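Branel Canvass Pack – clipboards, tally sheets and door cards for local campaigns

From Wedent. In stock. Ships flat. 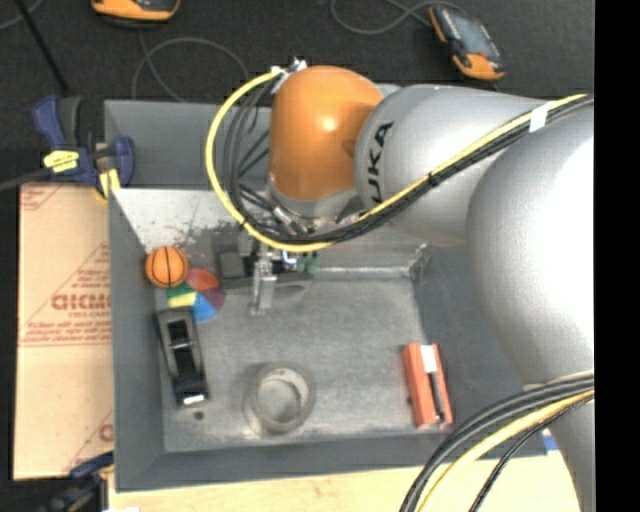 For by-elections, council seats, referendum campaigns, anyone knocking on doors with more leaflets than time. Sold to all parties and none. We don't ask who you're standing for and we don't put our name on anything the voter sees.

What's in the pack

19 clipboards, A4, hard back, with a rain flap
40 pencils (pens stop in the cold, pencils don't)
300 "sorry we missed you" cards, blank on one side for your own stamp or sticker
1 pad of tally sheets, tear-off
1 street log for the organiser, spiral bound
2 shoulder bags, wide strap

Bags come in grey or dark green only. No red, no blue, no yellow, and please stop asking – we did party colours once and got left with a cupboard full after the vote.

Tally sheets

Redone since February. Old version had the voting intention column on the far right, where your thumb goes. Now it's on the left, next to the house number. Five boxes: firm, leaning, undecided, against, no answer. Plus a small one for "do not call again", which people kept writing in the margin anyway.

Extra line at the bottom for issues raised. Keep it short. Bins, parking, the surgery, whatever comes up. Gets typed up later by some poor soul so legible handwriting is a kindness.

Sheets do not have space for phone numbers or emails. Left out on purpose. If you want to collect contact details you need a proper consent form and we don't sell one, ask your agent.

Imprint

Door cards are blank on the back and you must add your own imprint if you print on them. Printer, promoter, address. We can't advise on wording. Check the rules for where you are before you order a stamp, not after.

Sizes and weight

Clipboard 23 x 32 cm. Fits the Urka bag and most satchels. Door card is postcard size, goes through a narrow letterbox without folding, also the ones with the nasty brushes. Full bag is comfy for a two hour round. Longer than that, swap shoulders.

Refills

Tally pad, single or box
Door cards, packs of 300
Rain flaps, the clear ones. They do go cloudy after a summer in a car window
Pencils, box of 40

Order code for the full pack is 1415. Refills have the same code with a letter on the end, see the order form.

Delivery

Two to three working days. Next day if you order before noon, costs more. In the last week before a poll we get very busy so dont leave it. Orders to a campaign office need a named person to sign. We've had boxes sent back from empty shops with a poster in the window.

Returns

Unopened packs, yes, within a month. Opened packs, no. Candidate withdrew, also no, sorry, though you can swap for credit if the shrink wrap's still on.

From customers

"Used these for a ward nobody had canvassed properly in years. Flaps held up in proper rain. Would like a bigger space for flat numbers." – Vasiliki Sarantis

"Good boards. Pencils a bit soft. Second order came quicker then the first." – Siu-fong Wan

Flat numbers: noted, it's on the list for the next print run.

Also from Wedent

Ma folding table, for street stalls. Takes a gazebo weight on each leg. Separate page.
Urka shoulder bag on its own, same two colours.

Questions about bulk orders or invoicing to a party branch, use the form and put the branch name in the subject line. Invoices go to the branch, not the candidate, unless you tell us otherwise before we ship.

Page updated May 23, 2025. Prices on the order form are the right ones if they differ from an old catalogue.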